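Week 9: Can a machine do the chores yet?

Notes to go with the lecture. Read these before the tutorial, and bring your chore sheet (the one from Week 8, filled in please!). Kálmán Halász is taking the Thursday group, and Lleucu Maddocks has the rest.

Where we left off

Last week we looked at machines that already earn their keep at home. The dishwasher and the washing machine are so ordinary that most of you left them off your lists of "robots in my house". Fair enough, but look at what they have in common. A person does the loading, a person does the unloading, and the machine works inside a closed box where nothing surprising can get in. All the handling is left to us.

This week is about the handling. Picking things up, turning them over, putting them somewhere sensible. I think it's the most interesting problem in the whole course, and I'll try to keep to time.

Why picking up a box is hard

Ask a four-year-old to pass you a box of tea and you'll get the box of tea. Now list what had to happen. The child found the box among other things, worked out which way it was lying, chose where to put the fingers, squeezed enough to hold it and not enough to crush it, and then carried it past whatever was in the way. If it slipped, the child felt it slip and squeezed harder before you noticed.

A small arm with servo joints and a two-finger gripper has to do all of that with far less to go on. Many cheap grippers have no sense of touch at all. The controller knows what angle it asked each joint to take, and perhaps what angle the joint reached, and everything else has to come from a camera or be guessed.
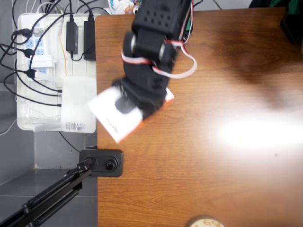

Light cardboard boxes make a good first test because they have flat sides and forgive a bit of squashing. They also tilt. Grip one away from its centre of mass and it swings, and once it has swung your careful plan for setting it down flat is wrong. There are three usual fixes: grip closer to the middle, look again after lifting and correct the plan, or push the box against something solid on the way down so it straightens itself. People use the third one all the time without thinking. Try putting a book on a shelf tonight and watch your own hand!

Light is the other troublemaker. A shiny patch on a varnished table can hide an edge completely, and the arm's own shadow moves when the arm moves. Arsen Boiko's handout from Week 5 covers this well, so go back to it if cameras are still foggy for you.

Shop floor versus kitchen

Pieter Jansen's talk on the Mostyn packing line gave us a lovely comparison. The line handles 154 different cartons, every one of them measured and on file, and they arrive one at a time the same way up. When a new carton comes in, someone measures it and adds it to the list.

Then we have the Bollell kitchen survey, where Huw Craddock went through one family's cupboards and drawers and logged 429 separate things that get handled in an ordinary week. Half-empty bags, wet sponges, lids that belong to nothing. None of it was on file, and some of it had changed shape by the weekend.

So my answer to the question at the top is: on the shop floor, yes, for a good many jobs, provided the floor is arranged to suit the machine. At home, bits and pieces. A vacuum can get round a tidy room. An arm can clear a table of things it has practised on. Folding a fitted sheet is still a long way off - though I can't manage that neatly either.

What counts as "can do it"?

Be fussy about this when you read reports or watch videos. Useful things to ask:

How many tries were there, and how many worked?
Was the object in the same place each time?
Was a person steering the arm by hand?
Is the video sped up?
Who tidied up afterwards?

The Vonda trial is a good one to practise on. It ran 2,000 pick-ups and reported the failures by type, so you can see that most of the trouble came at the moment of letting go. I'd never have guessed that, and it changed how I teach this unit.

For the tutorial

Choose 2 chores from your sheet, one you think a machine could do now and one you think it couldn't. Break each into steps as we did with the box of tea, and mark the step where you'd expect things to go wrong. Half a page each is plenty. Rough sketches are welcome, and colour is optional.

Reading: Ploltetti course reader, chapter 6, skipping the section on wheel motors. We come back to wheels in Week 11.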